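From the Repair Room: the Computer Parts Evenings

It has been a good start to the year at Temside, and a fair bit of that is down to the computer parts evenings, which began in January with a card table and a very patient Elaine Fontes. Those of you who came along to the first one will remember it was mostly a lot of us standing in each other's light. We have since found a better corner, a better lamp and a second kettle, and the evenings now fill up well before the biscuits come out.

For anyone who hasn't been yet, the idea is simple enough. People bring in an old desktop computer, usually one that has been sitting under the stairs, and we open it up and learn what everything is. Some get put back together with a bit more memory and go home again. Others are past it, and those we take apart for practice and sort into trays. Hendrik Jacobs labelled the trays over the summer in his lovely square capitals, so please do put things back in the right one (memory in MEMORY, screws in SCREWS, and anything you can't name in the old Dierckx toffee tin, where it will be admired and argued over).

The favourite part of the evening is always the processor. People are surprised how small it is, I think, after hearing about it for years. Elaine's advice is to hold it by the edges, keep your fingers away from the gold contacts, and find the little corner mark before it goes anywhere near a socket. You shouldn't need to push. If you feel you want to push, put it down and have a cup of tea first.

Memory is the other way round and does want a bit of firmness. Open the clips, line up the notch, then press evenly at both ends until the stick sits straight. We had 16 sticks donated by the Drindova office when it moved, in all sizes, and we are still working out which ones belong in what, so if you are fond of a puzzle there is a chair with your name on it.

A processor in its square holder and two memory modules side by side, green boards, black chips and all, appear below.

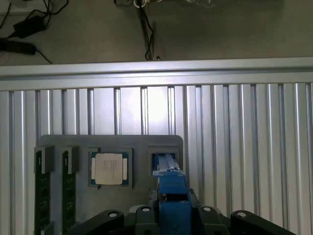

Veerle Van Wijk wrote in to say that she would like a bit more time spent on the memory next session, as she had hers in backwards twice before she noticed the notch, and could we please have a magnifying glass on the table for the fine print on the chips. We certainly can, Veerle, and I have one in the kitchen drawer that will do nicely until we find a proper one on a stand.

The next evening is 16 April 2025, from half past six, in the back room. It's $2 at the door, which goes toward thermal paste and milk. Bring your glasses, leave the woolly jumper at home, and if you've an old machine you can't lift on your own, let Amber Dekker know and she'll organise a hand from the car park.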